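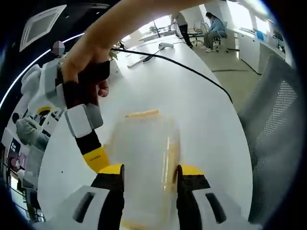 4. Filling and Storing the Pantry Boxes

Read this section after you have put up the shelf rails (section 3). It covers washing, filling, closing and stacking the boxes in the Skonarano pantry set.

4.1 Before first use

1. Take all boxes and lids out of the carton. Peel off the paper labels. If glue stays behind, rub it with a little cooking oil and wash it off.

2. Wash the boxes and lids by hand in warm water with dish soap. The lids may also go in the top rack of the dishwasher. The boxes may not.

3. Pull the gasket out of the groove in each lid. Use your fingers or the handle of a spoon. Do not use a knife.

4. Rinse the gasket and the groove, then let everything air-dry overnight with the boxes upside down on a towel.

5. Press the gasket back into the groove, flat side up, starting at one corner. Go around twice with your thumb.

Caution: A box that is damp inside will spoil flour and sugar. If you see any fog on the walls, wait longer.

4.2 Filling

1. Put the empty box on a kitchen scale and set the scale to zero.

2. Pour in the dry goods. The large box holds 600 g of white flour when filled to the line, or 540 g of whole wheat. The small box holds 135 g of rolled oats.

3. Tap the box on the counter a few times to settle the contents. Top up to the line if needed. Do not fill past it.

4. Wipe the rim with a dry cloth. Flour on the rim is the usual cause of a lid that won't seal.

5. Write the contents and the use-by date on a strip of masking tape and stick it on the short side of the box. The short side faces out once the box is on the shelf.

Note: Cut the printed cooking directions from the old bag and keep them in the box lid if you use rice or lentils you don't cook often.

Note: Brown sugar needs a piece of damp terra-cotta in the box with it. Soak the piece for a quarter of an hour, pat it dry and lay it on top. Repeat when the sugar gets hard.

4.3 Closing and checking the seal

1. Set the lid on the box and press down at the middle.

2. Press each corner until it stops moving.

3. Lift the box a little way by the lid, with your other hand under it. If the lid comes up, take it off, check the gasket for twists and start again.

4. To open, lift one corner first. Pulling straight up from the middle can throw the contents out.
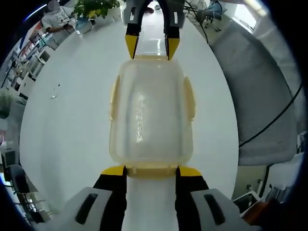 Demyd Kravchuk wrote in to say that his lids sealed well in winter and then began popping up in March, and that dusting the gaskets with cornstarch had made it worse. He went back to plain washing and left the gaskets out to dry for a full day, and the lids have held since then. We advise the same. Do not put powder, oil or grease on the gasket.

4.4 Stacking

1. Put large boxes on the bottom and small boxes on top. Do not stack more than three high on a rail shelf.

2. Leave a finger's width between the boxes and the wall so that air can move.

3. Keep the set away from the stove, the oven vent and direct sun. Over time, heat bends the lids, and a bent lid can't be fixed.

4. Put new goods behind old ones. If you refill a box before it is empty, tip the old contents into a bowl, fill the box from the new bag and pour the old contents back on top.

Caution: The boxes are for dry goods only. Do not use them for soup, leftovers or anything hot, and do not use them in the microwave.

4.5 If you find pantry moths

1. Empty every box on the shelf, including the ones that look clean. Throw out anything with webbing or small worms in it.

2. Freeze the rest for four days in sealed bags.

3. Take out all the gaskets and wash them with the boxes and lids.

4. Vacuum the shelf, the rail slots and the screw holes, then wipe with white vinegar and water.

5. Let the shelf dry before you put anything back.

Spare gaskets come in packs for both box sizes and can be ordered from Gaditz under part number 80. State the box size when you order. Lids are sold one at a time.

Section 4 last revised 2022-09-28.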